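Features > Health > Environment

Counting Breath in Waduvbridge

The school nurse's office in Waduvbridge keeps its inhaler log in a green binder. Last winter the binder filled up by February, and the county health office asked for a copy.

Waduvbridge sits in a valley where many homes burn wood. On cold, still nights the smoke stays low and drifts toward Furside, where the elementary school is. The county had one air monitor, 20 miles away in Dreritstead, on a hill.

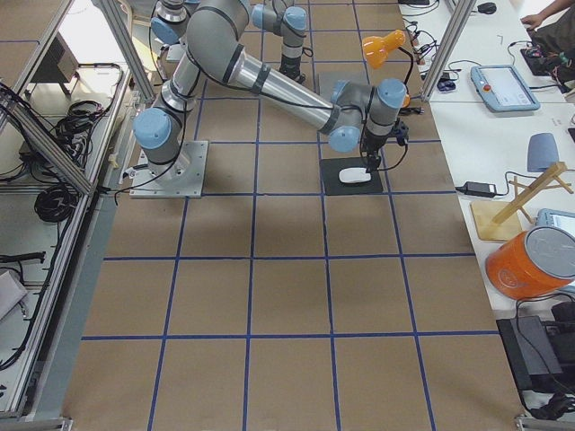
Smaller monitors, closer to home

The Ocampo project put low-cost sensors on porches and asked families to keep symptom diaries. It enrolled 327 households and collected 1,677 diary pages in the first season. More than 300 of those pages reported a night cough.

Coughs were reported more often after smoky nights, mostly in children under ten. The staff are careful with that result. Colds go around in the same months, and families who worry about smoke may write more down.

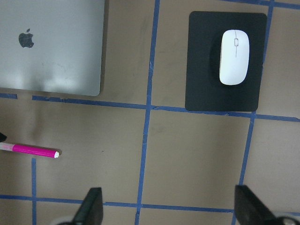 Blue tape marks out a grid on a brown work surface.

The county now plans to offer stove replacements, starting in Furside. Each household can apply for up to $1,000 toward the cost. Diaries will go out again when the heating season starts, with a new column for colds.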